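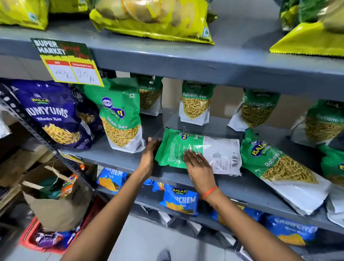 Ticket 2642 — Boot heater cuts out on left side, Surberg dual-battery kit
Opened by: Clemstead rental counter. Product: Surberg heated liner kit, fitted in Lau 900 boots. Status at opening: left heater shuts down after a short run on medium; right heater runs normally. The customer reports the same result on two charges. The kit was bought in October from our Flellinden store and had one day of use before the fault. Before any parts were swapped, the counter was asked to check how the pack sits on the cuff, as most early shutdowns on this kit come from a pack that is not fully seated. Use both hands for this: one hand flat against the side of the pack and the other palm-down across the front with the fingers spread, the same hold as on the Ratlami Sev packet on the store shelf. Pressing with a thumb alone tips the pack and leaves the lower contact open.

Step 1. Seating check
Left pack pressed home with the two-hand hold. Clip closed. Heater started on medium. Shut down again with three red blinks. Seating ruled out.

Step 2. Swap packs left to right
Left pack moved to the right boot, right pack moved to the left boot. Fault stayed with the left boot. Both packs ran the right heater without a shutdown. Packs and charger ruled out.

Step 3. Inspect cable
Left liner pulled. Cable runs down the back seam and under the heel as per the fitting sheet, but the slack loop had been tucked between the liner and the shell at the spine instead of above the cuff. Jacket flattened over a short length at that point. No bare wire found. Resistance at the plug jumped when the cable was flexed by hand. Right side read steady under the same test.

Step 4. Compare with fitting sheet
The sheet shows the loop above the top buckle. The Lau 900 has a tighter spine than the earlier shell and leaves no room for a cable behind the liner. The sheet does not mention this. Note passed to Surberg.

Resolution
Left heating element and cable replaced as one part — the cable is not sold separately. Loop routed above the cuff and held with the fabric tab. Right side rerouted the same way, with no parts used. Both heaters run on medium for over 3 hours with no shutdown and no red blinks. Handled under warranty, no charge to the customer.

Follow-up
Clemstead to check the loop position on the other Lau 900 pairs in the rental rack before they go out. If three red blinks come back on this pair, reopen this ticket and send both boots with liners, packs and charger.

Closed November 26, 2022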